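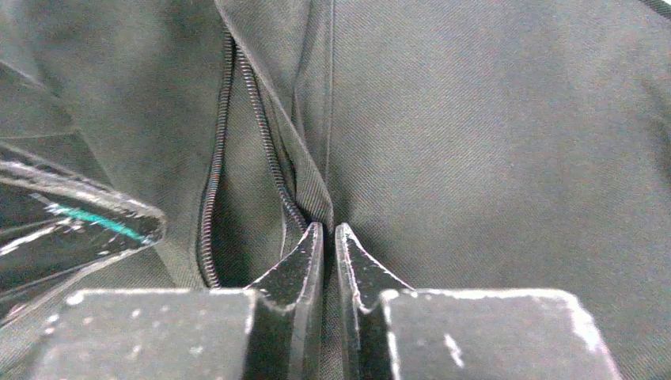 Church notice sheets used to say what time the service was and who was doing the flowers. Ours in Biwott now carries a half-page about the speaker, and most of that is about what the speaker did before. I have been reading these half-pages for years and I think we should stop printing them. A visiting preacher should be able to turn up with a plain grey bag, the sort with a black zip and nothing to say about its owner, take out a Bible and begin.

My complaint is with the way we have come to treat testimony. In August we had Arlo Brannigan, who spent much of his working life as a stage actor and now preaches full time. The hall at Tameck Road holds 257 and people stood at the back. He spoke well. But for most of the evening he told us about the theatre, and the questions afterwards were about the theatre too. One woman asked him to do a voice. He did it, and got the biggest applause of the night.

I do not blame him. We had put the theatre in capital letters on the poster. The passage he was meant to be preaching on, from the second half of James, got perhaps ten minutes.

Compare that with Shabani Langat, who has led the Wednesday group for 28 years. He drove a delivery van. He has no story that would fill half a page, and I doubt he would let us print it if he had. He knows which of us are not sleeping and which of us have fallen out with our sons. When my wife was ill he came every week and read a psalm, and went home again. If he were advertised as a guest speaker I don't suppose we would fill the front two rows.

People tell me that a well-known name brings in those who would never otherwise come. Sometimes it does. Our recording of the Brannigan evening has been played 3,004 times, and I am glad of it. I would only ask how many of those listeners are now in a church anywhere, and I have not met anyone who can tell me.

There is a cost to the speakers as well. A person who has been converted for twenty years is still asked for the first week of it. They must go on being the actor, or the boxer, or the addict, because that is what was booked. It seems a hard thing to ask of someone who says he has left that life behind — and we ask it with a collection plate in our hands.

So I would print the name, the reading and the time. Anyone who wants the rest can stay for tea and ask.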